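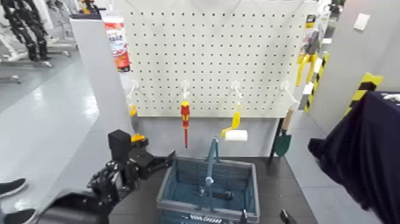

Hi all,

Sorry for the slow answer, I've been on my feet next to the robot most of the week and only read the list properly over tea this morning.

Kai Gerlach wrote:

> We're at the point where we have to choose what to record next for the
> tidying tasks. Our lot at Prumach would like one big batch of a single
> task, done very cleanly, always from the same starting layout. Bernd
> says you've been mixing things up much more at Mindow. Does that pay
> off, or do you just end up with a messy set that learns nothing
> properly? Also, how many runs do you throw away? And do you keep the
> ones where the operator fumbles and tries again?

Kai, lots in there, so I'll go through it in bits.

On the one big clean batch: we tried exactly that in May. We did 100 runs of putting a screwdriver on a pegboard hook, same hook, same basket, basket in the same spot every time (we had tape on the floor for it, we were very proud of the tape). The policy we trained on it looked lovely until Bernd Dreßler nudged the basket along with his foot, and then the hand went down to where the basket used to be and closed on nothing. So for the next round we moved the basket a little between runs and changed which hooks were already taken. That one has 136 runs in it and copes much better, though it still gets muddled if the only free hook is at the far end of the row.

The board we use is the plain white sort with black holes, and the hooks just curve out from it. For the tools we try to have things that hang differently. A screwdriver hangs straight down and behaves itself. A small paint roller sticks out to one side and gets in the way of its neighbour, and the little garden trowel has its own ideas altogether. If you only record well-behaved tools you'll get a policy that only likes well-behaved tools! The basket has lattice sides, by the way, and I'd think twice about that if you're buying one, as thin things poke through and the fingers catch on the mesh. We've kept ours, but Wako went over to a solid box and say their operators are happier.

Throwing runs away: we have 343 in total across the tidying tasks at the moment, and that's after sorting. We bin a run if the tool ends up on the floor, if someone walks between the head camera and the board, or if the operator stops to ask a question halfway through (this is mostly me). Everything else stays in.

Fumbles are the bit where Bernd and I don't agree. He'd cut them all. I keep them as long as the operator recovers in one go, so a missed hook and then a second try that lands is fine by me – the policy has to see what a second try looks like from somewhere. What I do cut is dithering, where the hand hovers by the hook for ages and nothing happens. We trained on a set full of hovering once and got a robot that hovered beautifully.

Two small practical things I wish we'd sorted out earlier. Write the task sentence before you start recording, and have everybody use the same words. We ended up with "tool", "item" and "thing" in the labels and had to go back through the lot. And note down which hook was the target for each run, even if it seems obvious, as it takes a long time to work that out from the video later on.

I haven't answered the question about two-handed runs because we only have 2 that I'd show to anyone. Has somebody at Korner done more of these? I'd love to know whether you let the second hand steady the basket or keep it well out of the way.

Kai, if you want to look at our label sheet before you start your batch, shout and I'll send it over. It's a spreadsheet and it's ugly, but the columns are right now.

Cheers,
Jo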